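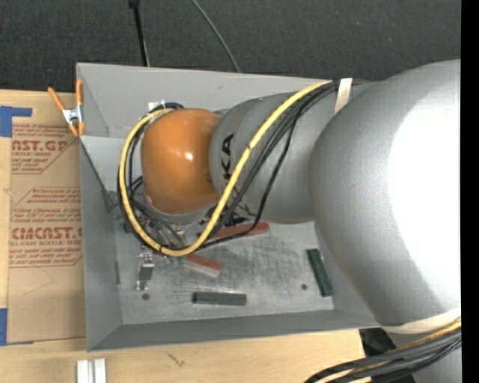 Teaching a Robot Arm to Sort Blocks from Human Demonstrations
Project report, Myrtle Oyelaran

1. Goal of the project

The goal was to teach a robot arm to pick up blocks of a chosen color without writing the path by hand. A person shows the task many times by remote control, and a program learns from the recordings. We named the program Gallora.

2. Setup

The arm works over a gray bin with red and green blocks inside. The bin is gripped at one corner with a spring clamp, because in the first tests the gripper pushed it away. The cables of the gripper run along the outside of the arm and are held with tape. We had to leave a loop in them, otherwise they pull when the wrist turns.

3. Collecting the demonstrations

The operator moves the arm with a hand controller and looks directly at the bin. One demonstration is one block picked up and released outside the bin. We recorded 748 demonstrations and kept 600 of them. The others were removed when the block fell or the operator stopped for a long time in the middle - such pauses are also learned by the program, and then the arm waits above the block.

At first we also tried to guide the arm by hand. It was easier for beginners, but the hand of the person covered the blocks in the camera view, so we did not continue.

4. Problems

Blocks close to the wall are the most difficult. The finger touches the wall before it goes around the block. Of the five operators, only two could do this well, and their recordings are too few for training. In October we will record more of these cases, with slower movement near the walls.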